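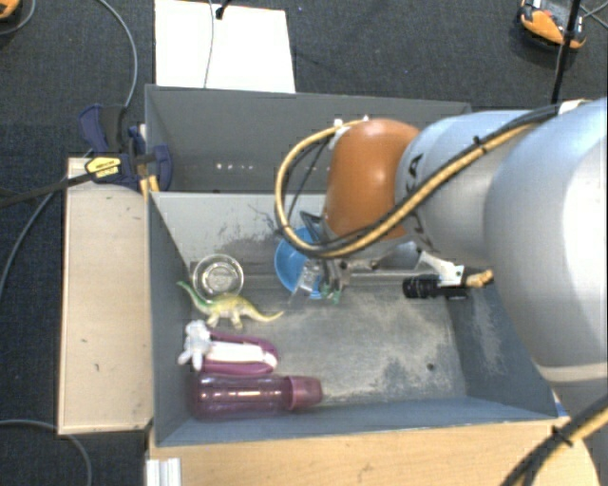
Nodero says its arm learns from people. People are still doing most of it

Jan 14, 2020
By Afia Ansah

Robotics startup Nodero says it has a quicker way to teach a robot arm household chores: let a person drive it by remote control, record every move, and feed the recordings to software that is supposed to copy them. The company calls the system Bravonska and plans to offer it to warehouse customers in November.

The practice bin holds a toy dinosaur, a glass jar, a water bottle on its side and a blue bowl. Engineer Genalyn Calimlim, who leads the remote driving, said her team has recorded 377 runs on bowl tasks so far, and threw out 117 of them.

"The operator gets tired, or comes in at a bad angle," she said. "You don't want the software learning that."

That is close to a third of the work gone before any training starts. Nodero's press release mentions only the larger number.

It also doesn't say how often the arm manages the job with no one at the controls. Asked twice, Calimlim said the company was "not ready to share a rate." She did say that new operators need 2 days of practice before their runs are kept.
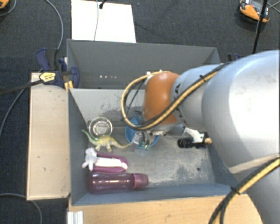

Gillwood Business Review, Vol. 4, page 2

Mio Kubo, who buys equipment for the shipping firm Ayaaba, has heard this kind of pitch before. Her firm tried a hand-guided arm from another supplier, where a worker holds the wrist and walks it through the motion. It did well until the boxes changed.

"Then you show it again, and you pay somebody to show it again," Kubo said. "I want to know what that costs over a year. I haven't seen that in a brochure yet."

Abdul-Rahman Acheampong, Nodero's sales chief, said the recordings will carry over from one set of objects to another, so that customers won't start from zero. He offered no test results to back that up. A jar and a plastic dinosaur are a long way from a loading dock, and Ayaaba has not placed an order.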